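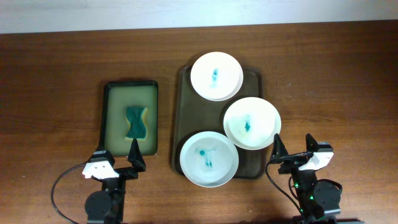 I keep having the same argument with Garba Ojo, and since he's now started copying other people in, I may as well have it in public. Garba thinks you can judge a gripper by its data sheet. I think you can judge it by a sponge, and I'll go on thinking so until somebody sells me one that can wash up.

We've been trying out two sets of fingers at Fendwood, the plain parallel pair we've had on the arms since August and the Jasau ones that cost 300 quid and arrived in a very nice box. On paper it's no contest. The Jasau pair closes harder, opens wider and comes with a graph! But the graph was made with a steel block, and I've yet to meet anyone who does the dishes with a steel block.

A sponge is a horrible thing to hold. It's soft, it's slippery, it changes shape when you touch it and it changes weight when you dip it. Squeeze too hard and you wring all the soap out before you get anywhere near a plate. Squeeze too little and it slides off back into the tray. 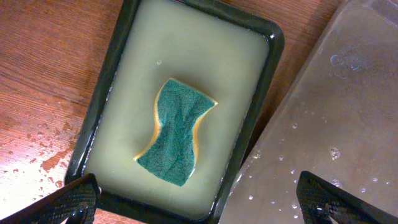
The view from the wrist, fingers open, sponge in the soapy water.

Which brings me to cameras, because I don't believe you can talk about fingers on their own (Garba does, at length). If I had to give up either the wrist view or the one from the head, I'd hang on to the wrist. It shows you the droplets, the rim of the tray, the bit of foam you're about to pinch. The head view is lovely for working out which arm is about to clout the other, and I do like it for that, but a sponge under a gripper mostly disappears.

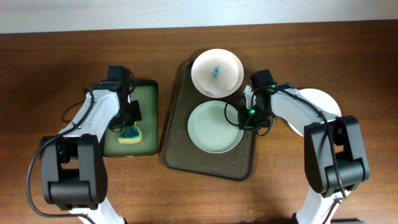
Both arms at it, seen from the head. The sponge is under the left gripper.

Ermelinda Valente reckons I'm being unfair and that a decent controller would sort out most of my complaints whatever we bolted on the end. She may be right. We did 281 tries before she changed the closing speed, and the ones after it were better with both sets of fingers, which annoyed me quite a lot. Still, that's a point for slow closing and cheap fingers, as far as I can see. It does nothing for the graph.

What I'd like, if any maker is reading, is a wet number. Tell me how your gripper does with something squashy that's been sitting in washing-up liquid.

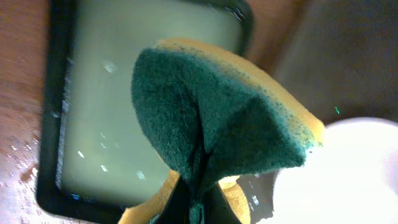

What I'd spend the money on

Another wrist camera, first of all, then spare finger pads, and a pile of sponges. Garba can keep the box.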